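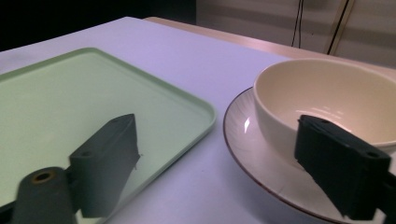
Green tray on the white table, Mocanu open day.

Quick notes from Monday at the Mocanu tableware works in Nivard. Got there late - parking is a field, bring boots. More than 1,258 people through the gate by lunch, they said at the desk.

Despina Olteanu took our group. Casting hall first, hot and loud, couldnt hear half of it. Then the glaze room. Cream glaze is their oldest recipe, milled on site, and she let us stir a bucket. Kiln 2 was open for cleaning so we got a look inside. Bigger than my kitchen. Bowls go in rim up, plates on racks, long slow cooling after. 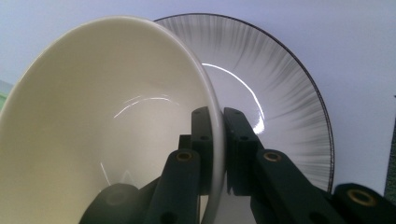 Shop and lunch

Seconds shop is by the back gate. Go early, the good bowls went fast. Soup and bread in the canteen, decent. Dorin Ardeleanu gave a short talk on the old Kavomov clay pit - slides too dark but he knows his stuff. The pit closed years ago and the clay comes in by train now. Coffee after, then a slow walk back to teh field. 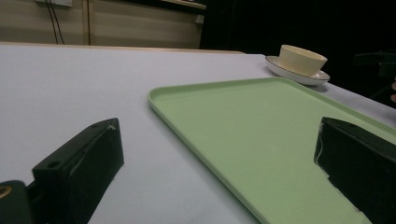

Do you need to book for the tour?
Book at the front desk when you arrive. Groups leave every hour and the morning ones fill up first.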